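Sunday, January 11, 2026

Should be ironing. Writing this.

First full week with the arm on lost property, so I may as well get it down while I still have feelings about it. Jandside has taken us on as the try-out depot. Every item handed in off the Ludham buses now gets picked up, looked at and dropped in a bin by a machine, and I sit next to it and press Accept. Or Reject. I have gone from sorting other people's stuff to marking homework.

The name on the paperwork is Kundia. Mererid Parry called it Jenkins on Monday, after a supervisor we both had years ago who also swung around without looking, and it stuck so fast that the Jandside engineer has started using it in his emails. He does not know where it comes from. We are not going to tell him.

It is good at phones, I'll give it that. Bottles too, unless they roll. It does not care for scarves. It picked up one glove on Tuesday, held it in the air, and then asked me on the screen whether this was an item. I pressed Accept. Then it asked what kind. There is no button for glove. There is a button for "apparel, other," which I suppose is what a glove is when you have no hands.

What I miss is the guessing. Mererid and I used to do the tubs together on the long table, and half the job was working out who would leave a trumpet mouthpiece and a bag of onions on the same seat. You can't do that with Jenkins going. We're meant to stay on our own side of the tape, and she has been put on the phone line, which means she gets the people and I get the objects. We used to have both. She says the people are worse without the objects. A man called for his umbrella and she couldn't just turn around and look, she had to raise a lookup, and the lookup came to me, and I could hear her through the wall the whole time.

The target is 90 items a shift. Elis Mathias came down from the office on Thursday to explain that this was not a target, it was a reference. He stood there with his coat on. I asked what happens in October when the try-out ends, and he said they'd look at the staffing picture in the round. I've been in the round before. Last time it went from four of us to two.

My back is better, though. I have to be fair and write that down. No lifting tubs since Monday, and I slept straight through on Wednesday and Friday. I would have liked to be able to complain about the whole thing.

Friday was the mixed set for the engineer, small things spread out on the board so he could fiddle with the grip settings. I was there to put things back where they'd been. 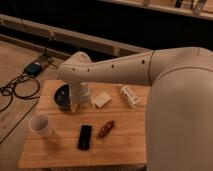 Jenkins at the board. Bowl to the left of the gripper, clear cup to the right, phone up front.

The clear cup gave it fits. See-through things do, he says, and he has a long explanation that I nodded along to. The paper cup it took first try. He was so pleased that I said well done, and then wasn't sure which of them I'd said it to.

Mererid wants to go in early tomorrow and do one tub by hand before the thing is switched on, for old times' sake. I said it would throw off the numbers. She said they're not numbers, they're references. So I've set the alarm, and the blue shirt still isn't ironed.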